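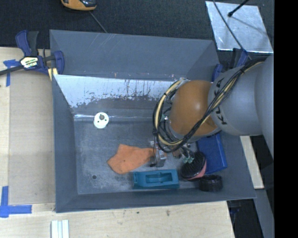
Last updated: 11/04/2022

Moving my mother's recipes out of the tin

My mother kept her recipes in a biscuit tin, on cards, on envelopes and on the backs of bank letters. When she moved into the flat in Goststead last July she handed me the tin and told me to do something with it. I put it on top of the fridge and left it there until this fall.

The first job was sorting. I tried doing it by type of dish, which fell apart fast. Half the cards have no title. One says only "as before but less sugar, 200 degrees" and I still don't know what it belongs to. It must be Celsius, given the oven she had then, and it could be the almond cake.

So I sorted by handwriting instead. My mother writes small and slanted. My aunt Qianru Su wrote everything in capitals. There are 2 cards in a hand neither of us knows, both for pickled radish, and they don't agree on the vinegar. I made both. The one with more vinegar is better, though it needs a week in the jar before you'd want to eat it.

After that I typed them up. I kept it simple: one plain text file per recipe, named by the dish, with my mother's wording left alone. Where she wrote "enough flour" I left "enough flour" and put my own weight in brackets after I had cooked it. I have done 41 so far. The soups are finished. The dumplings are not, mainly because she folds them without looking and can't tell me what she does. We spent an afternoon on it – she folded, I wrote, and then she read my notes and said they were wrong.

Wenjie Fu asked me why I didn't just scan the cards. I did scan them, but the pencil ones come out too faint to read, and you can't search a scan for "ginger" when you have ginger to use up. The scans are in the same folder as the text files, and a copy of the whole thing is on a drive at my brother's place in Priltport.

The cards went back in the tin in the new order, with a sheet of baking paper between each group. A few had grease on them and were sticking together. I had read that you can lift grease with cornstarch. It took off a little, and it also took off some of the ink, so I stopped.

Next are the dumplings again, then the sesame bread. If anyone in the family has the card for the New Year fish, please send me a photo of it. My mother thinks Yanling Shi borrowed it – Yanling says she gave it back.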